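Laundry duty, continued

May was meant to be the month the Stovberg group moved on to folding. We are still on "pick it up off the floor and put it in the right container", a task most of us were failing at by the age of 12 and have since stopped attempting altogether.

The target is 400 good demonstrations by remote control. We have 206. Each takes the driver 48 seconds on a decent afternoon, plus however long it takes to argue over whether a sock hanging half out of the bin counts as in. (It does not. Please stop saving those.) 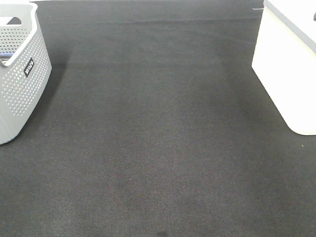
Drivers have also been getting too clever. If you swoop down at a rakish angle and flick the sock in over the rim, you will feel marvellous and the robot will learn to fling socks. Come down slowly, close the fingers, wait a beat, lift. Think of someone's great-aunt removing a spider. And if you miss the first grab, carry on and try again within the same run, as we want it to see a recovery now and then. Three misses and you may stop and have a biscuit.

The Pitov controllers are back from repair and the left one no longer drifts. The right one has taken up drifting in its place. Zero both before you begin, and write your initials in the log, legibly this time. We have a whole evening of runs credited to somebody called "Wm~".

We also tried guiding the arm by hand for a few sessions, with the motors slack. It's quicker to learn and gives lovely smooth paths, but you end up leaning over the wrist camera, and the robot has so far shown great interest in sleeves.
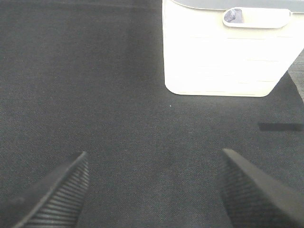 Golshifteh Bagheri writes that she would take hand guiding over the controllers any day, sleeves or no sleeves, and that half our wobbly runs come from people driving while they chat. She wants a quiet hour from four o'clock, one driver at a time. We have put her down for the first slot.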